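Dallero sells presentation templates, slide backgrounds and chart packs for people who have to stand up in front of a room. We opened in October with 8 templates and one payment method. The library now holds 3,000 files, and every one of them was drawn by somebody on our own staff.

The company was started by Lauri Hirvonen and Nhi Lâm, who had worked together at a print shop and spent much of their time fixing slides that customers brought in to be turned into handouts. Fonts were missing, logos were stretched, and the charts were pasted in as pictures, so the numbers couldn't be changed. Lauri began keeping a folder of clean layouts that could be reused. Customers asked to buy them, and the folder became the first Dallero catalog.
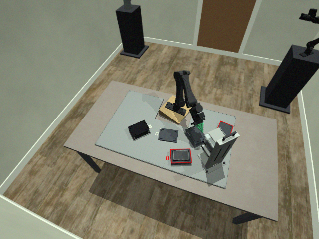
## What We Make

Most of our sales come from full slide decks. A standard deck has a title slide, section dividers, text layouts, tables, timelines and a set of charts linked to a data sheet. You change the numbers and the chart changes with them. All decks come in widescreen and in the older 4:3 format, which a lot of schools and town offices still use.

We group our work into three product lines:

- **Trovex** is the business line. It covers sales reports, budgets, project updates and training. The colors are muted and the layouts leave space for a company logo on every slide.
- **Mallet** is for teachers and students. It has lesson decks, lab reports, reading charts and thesis defense layouts. The type is larger and there are fewer decorative shapes, so the slides hold up on a weak projector.
- **Butau** is a collection of 700 icons and diagrams that can be dropped into any deck. Each one is an editable shape and takes on the theme colors of the file you paste it into.

We also take custom orders. Send us your logo, your colors and an old presentation, and Nhi's team will build a master file from it. Custom work includes two rounds of changes. The minimum order is $300.

## How a Template Gets Made

Jarmo Honkanen runs the design desk. He picks the subjects for new decks from the search terms people type into our site, including the ones that return nothing. A designer makes a draft of the master slide and four inner layouts. If Jarmo approves the draft, the rest of the deck is built from it.

Onni Mustonen then tests the file. He opens it in current and older versions of the common presentation programs, types long headings into short boxes, changes the theme colors and prints it in black and white. Files that break go back to the designer with notes.
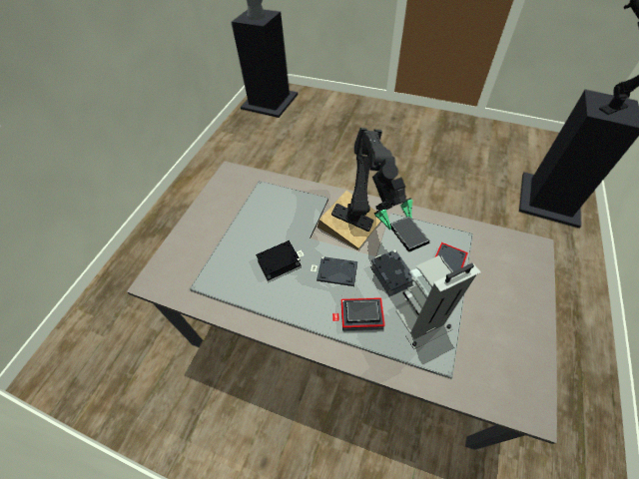
## Support and Licensing

Gheorghița Hodoroagă answers support mail in English and Romanian. If a download link has expired or a font isn't showing up, write to her with your order number. She can also swap a deck for another of the same price if you haven't edited it yet.

One purchase covers one user for an unlimited number of presentations. You may show the slides in public, print them and share the finished deck with your audience. You may not resell the template or post the blank file for others to download. Team and school licenses are listed on the pricing page.

Updates to a deck you have bought are free and appear under "My Files" when you sign in.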